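# La planche blanche

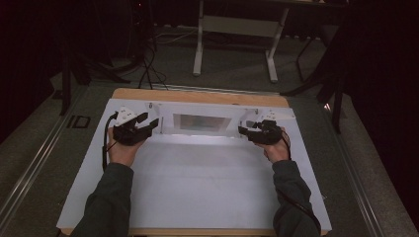 Dosham, le 15 juillet 2020

Ma chère grande,

Tu m'as demandé au téléphone ce que je fabriquais de mes journées, et comme je t'ai répondu « j'apprends à une machine à se servir de ses mains » et que tu as ri si fort que ta tante, à l'autre bout de la cuisine, a voulu savoir pourquoi, je me suis dit que la chose méritait une lettre. Une vraie, avec des digressions. Tu me connais, je ne sais pas raconter court, et puis j'ai tout mon temps ce soir, la fenêtre est ouverte et les martinets font un raffut du diable au-dessus de la cour.

Tu te souviens que j'ai passé la moitié de ma vie chez Semple, à l'horlogerie, à poser des aiguilles sur des cadrans. Quand l'atelier a fermé, j'ai cru que c'en était fini de mes mains. On me proposait la caisse d'un magasin, la surveillance d'un parking, que sais-je encore. Et voilà qu'en juin je tombe sur une annonce d'Astside, punaisée à la boulangerie entre un chaton perdu et un cours d'accordéon : « Cherchons personnes habiles et patientes. » Pas un mot de plus, sauf l'adresse. Habile, je l'ai été. Patiente, tu en jugeras, toi que j'ai attendue 7 heures à la gare l'hiver de la grande neige !

On m'a donc installée devant une table en bois clair avec une grande planche blanche posée dessus, et on m'a mis dans chaque main une pince noire. Figure-toi deux petites mâchoires au bout d'une poignée, avec par-dessus une espèce de coque blanche toute ronde, piquée de points sombres, qui m'a fait penser à un champignon. Un câble noir part de chacune, et le premier jour je m'y suis prise comme une chèvre à son piquet. Maintenant je sais le laisser filer le long du poignet gauche, et de l'autre côté je le couche sur ma manche, et je n'y pense plus.

Le principe, on me l'a expliqué le matin et je ne l'ai compris que l'après-midi. Je fais le geste, les pinces le retiennent, et plus tard Givo le refait. Givo, c'est la machine. Elle loge dans la pièce d'à côté et je suis restée deux semaines sans la voir, si bien que je m'adressais à elle comme on parle à un bébé à naître. Je lui disais : regarde, ma belle, on ouvre, on approche, on ne se presse pas. Le jeune homme qui règle les appareils faisait semblant de ne rien entendre, il est très bien élevé.

Ce qui m'a le plus coûté, c'est de perdre mes doigts. Quand on pose une aiguille de montre, vois-tu, on ne regarde presque pas, on sent. Le bout de l'index te dit tout : si c'est droit, si ça force, si ça va prendre. Avec les pinces il n'y a plus rien de tout cela, on est comme quelqu'un qui mangerait sa soupe avec des moufles. J'écrasais, je lâchais, j'arrivais de travers. J'ai voulu démissionner dès le troisième jour, j'avais même préparé ma phrase dans l'autobus, une phrase très digne, avec un subjonctif.

Et puis il y a eu le pont. Je dis le pont, eux disent le support : un cadre blanc surélevé, peu profond, les côtés en biais, qui se dresse au fond de la planche avec une ouverture rectangulaire vers le milieu. Il fallait présenter les deux pinces de part et d'autre, à la même hauteur, bec contre bec, et attendre. Attendre seulement ! La consigne disait que chaque leçon devait commencer par ce moment-là, les deux mains en l'air, ouvertes, face à face, sans rien toucher, pour que la machine sache d'où l'on part. Les autres trouvaient cela assommant. Moi, j'y ai retrouvé mon métier d'un coup. Chez Semple, avant chaque cadran, la contremaîtresse nous faisait lever les mains au-dessus de l'établi, le temps d'une respiration, et celle qui se jetait sur l'ouvrage sans respirer devait recommencer. Nous la détestions. Je lui ai demandé pardon tout bas, par-dessus la planche blanche, avec trente ans de retard.

À partir de là, c'est venu. J'ai cessé de vouloir que les pinces soient des doigts et je les ai prises pour ce qu'elles sont, deux outils un peu bêtes et très honnêtes, comme les vieux brucelles de mon père. J'ai appris à les écouter dans la paume. Une pince qui force, cela se sent dans le gras du pouce, et une pince qui glisse, plutôt vers le petit doigt. J'ai voulu l'expliquer au jeune homme des réglages, qui l'a noté dans son carnet avec beaucoup de sérieux, en me demandant d'épeler « brucelles ».

Chaque leçon porte un numéro. On en attendait 100 de moi avant la fin du premier mois, et j'en ai donné 585, ce dont je ne suis pas peu fière (tu peux le répéter à ta tante, qui prétend que je traîne en tout). Avec celles des autres, le tableau de l'entrée en affichait 3 294 hier soir. Il y a dedans des gauchers, des nerveux, une ancienne dentellière qui va si vite que je n'ai jamais réussi à suivre ses mains, un pâtissier qui tourne toujours le poignet à la fin comme s'il finissait un chou à la crème. Tout cela entre dans Givo pêle-mêle. Je me demandais ce qu'elle pouvait bien en faire, la pauvre, avec tant de maîtres à la fois.

Eh bien ce matin on nous a fait passer à côté. J'avais mis mon chemisier vert, celui aux manches longues, tu sais, qui tire sur le gris, et que je garde pour les occasions. Nous nous sommes serrés le long du mur. Quelqu'un a posé une planche pareille à la mienne, avec un pont pareil au mien, et Givo a levé les deux bras.

Elle les a amenés à la même hauteur, de part et d'autre du cadre. Elle a ouvert ses pinces. Et elle a attendu, ma chérie, le temps d'une respiration tout juste, pas plus, pas moins. Le jeune homme a dit que c'était la position de départ. La dentellière m'a donné un coup de coude. Je n'ai rien répondu parce que j'avais la gorge prise, et que je voyais très bien la contremaîtresse, avec sa blouse et ses lunettes au bout du nez, debout au milieu des câbles.

Ensuite elle a glissé une petite plaque dans l'ouverture. Du premier coup, un peu de biais, comme moi. Puis elle a tourné le poignet, très légèrement, pour rien, et le pâtissier est devenu tout rouge.

J'y retourne demain. On doit m'apprendre à conduire les bras de loin, assise, avec des manettes, et j'ai déjà prévenu que je voulais un bon coussin. Il paraît que c'est encore une autre affaire, qu'on a tout à réapprendre, que la machine bouge quand on bouge et s'arrête quand on s'arrête. Je te raconterai.

Viens donc passer quelques jours avant la fin de l'été, les prunes seront mûres. Tu me montreras tes mains, je suis sûre que tu te ronges encore les ongles.

Je t'embrasse bien fort,

Ta grand-mère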